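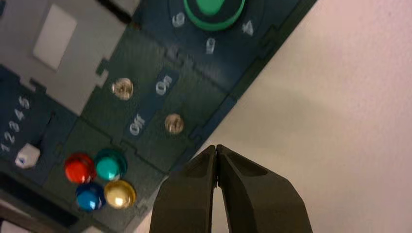
Wiltby Tenants' Association is asking the building management firm Sibiya to hold off on its plan to replace the manual controls in shared laundry and utility rooms with a phone app. The plan covers 843 apartments and is due to start early next year. Sibiya says the change will save energy and make life easier for residents. The association has read the proposal twice and doesn't see much evidence for either claim. A dark blue panel with a green knob, and plain numbers printed next to it, can be worked by a person who has no phone, no data plan and no patience for passwords. Any system that takes its place should have to do at least as well.

"We keep being told this is what residents want," said Lindiwe Kekana, who chairs the association. "Which residents? I've asked three times and I'm still waiting for a name. Most of the people on my floor found out from a flyer under the door."

The app, called Trurnetti, would be used to start equipment, book time slots and pay. Residents would need an account and a payment card on file. Sibiya's proposal says that people without a smartphone "will be supported," but it doesn't say how, by whom, or during what hours.

The savings claim rests on a trial run in August at Motov, a smaller complex of 200 apartments. The association has questions about that trial. August is when many families are away, and the proposal gives no figures for any other month. It also leaves out what the app itself costs to run. A yearly license fee is mentioned in a footnote, with the amount left blank.

"If you measure for one month in summer and call it a yearly saving, I'd like to see the math," Kekana said. "Maybe the math is fine. Then show it to us."

The association is also concerned about cost to households. Under the draft terms, residents must load a minimum balance before using any equipment, and unused money can't be returned when a tenant moves out. There is no word on what happens to a booking during an internet outage, or who gets to see the record of when each household does its wash.

The association wants Sibiya to publish the full results from Motov, keep one manually operated set of controls in every shared room, and put the plan to a vote of all households before any work is ordered. It is also asking for the license fee in writing.

A petition making the same requests is open in the lobby of each building. The association hopes to collect 800 signatures before it meets with Sibiya in December 2025. Paper copies of the proposal are available from the association office on the ground floor of Building 2.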